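Groten Opens Home Improvement Showroom and Repair Counter in Bimeston

April – by Shuzhen Cheng

Filed under: Company News / Retail / Home & Kitchen

Groten, the regional home improvement retailer, has opened its second showroom in Bimeston, with a full kitchen department, a picture framing desk and a repair counter for small household goods.
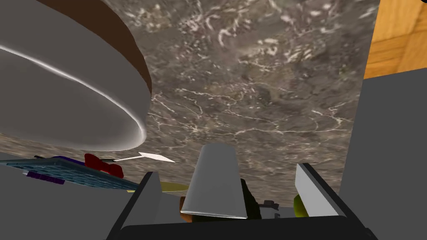
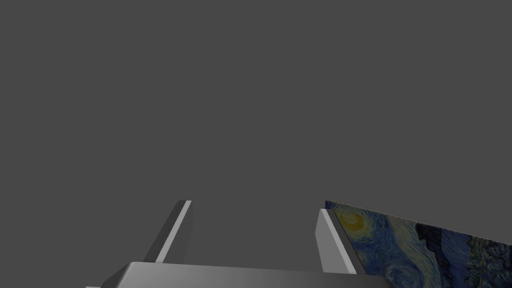
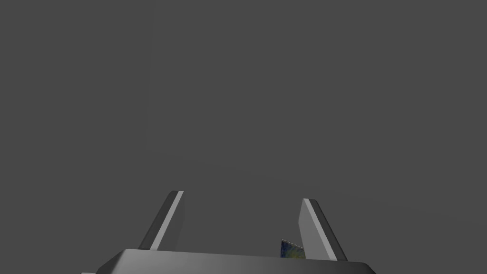
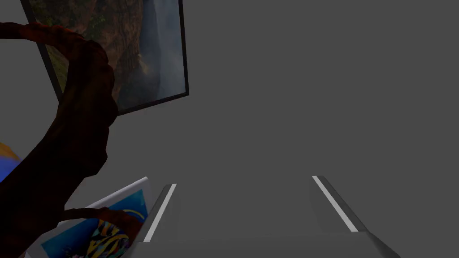
Page last updated: April, 4:10 p.m.

BIMESTON – The new showroom takes over the former Cai furniture store on the east side of the town center. The building had stood vacant since Cai moved its business to a smaller site last year. Groten signed a long lease on the property in the fall and began work on the interior shortly after the new year.

The sales floor covers 1,630 square feet on the ground level. A further room upstairs is set aside for customer appointments and evening classes. The loading door at the rear has been widened so that countertops and other large orders can be collected without being carried through the store.

Kitchen sales make up the largest part of Groten's business, and the company says that will be the case in Bimeston as well. Customers can compare stone, tile and solid wood surfaces at full thickness and take home cut samples for a refundable deposit. Design appointments are free and last one hour. Customers are asked to bring wall measurements, the position of any windows and the height of the existing cabinets.

Orders placed at the showroom will be handled by Rilteo, the delivery and fitting firm that already serves Groten's first store. Rilteo will measure each kitchen before any stone is cut, and the price quoted after that visit is the price the customer pays. Fitting dates are offered at the time of order.

"We had a lot of people driving in from Bimeston to look at samples, going home, and then driving back to place the order," said Ishbel MacRitchie, managing director of Groten. "Last year we took 2,463 orders at the first store, and nearly half came from this side of the county. It made sense to open here."

The repair counter is new to the company. Staff will accept lamps, clocks, cabinet hardware, small wooden furniture and picture frames. Each item is looked over at the counter and the customer is given a written estimate before leaving. If the repair would cost more than the customer wants to spend, there is no charge for the estimate. The counter will not accept gas appliances, televisions or anything with a sealed battery.

Framing will be done on site. The desk offers ready-made frames in standard sizes and custom work for prints, posters, textiles and family photographs. Glass replacement for existing frames is usually possible within a week. Larger pieces, or pieces that need new mats cut to an unusual size, may take longer.

"Framing was something customers kept asking for once the kitchen was finished," MacRitchie said. "They would have a new wall and nothing to put on it. We sent them elsewhere for years."

The store employs 14 people, most of them hired locally. Two moved from the first store to run the kitchen department and train new staff. Groten is still looking for a part-time framer and a weekend sales assistant. Applications can be made in person at the service desk or by mail.

Evening classes will begin next month. The first will cover tiling a small backsplash, followed by a class on sealing and caring for natural stone. Places are limited by the size of the room and must be booked ahead. There is a small charge for materials, payable on the night.

The showroom is open from 9 a.m. to 6 p.m. The repair counter closes one hour earlier. Parking is available behind the building – the entrance is on the side street, next to the loading door – and there is step-free access from the lot to the ground floor. Customers who cannot use the stairs may ask for their design appointment to be held downstairs.

Existing Groten account cards and gift certificates are valid at both stores. Items bought at one store can be returned to the other with a receipt, except for cut stone and custom frames.

Media inquiries: Shuzhen Cheng, press office, Groten. Requests to visit the showroom before opening hours should be made at least two working days ahead.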